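Plumeck Robotics Club: call for student participants

The club is taking on 9 students for its spring project, Tostetach. The team is building a set of clothes-handling tasks for a home robot, starting with picking up garments from a bed. Sessions run in the Jiang building, room 172, from 4 p.m. to 6 p.m. and start in April. You should be able to come to 3 sessions a month.

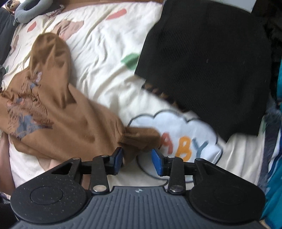 Do I need to know how to code?
Only if you want to join the software group. The folding and gripper groups work by hand, and we train you in the first session.

Participants log their own trials and help write the report for the Pronico student competition. There is no fee and no pay. Students under 18 need a signed parent form.

To apply, send your name, grade and the group you prefer to the club office, box 373.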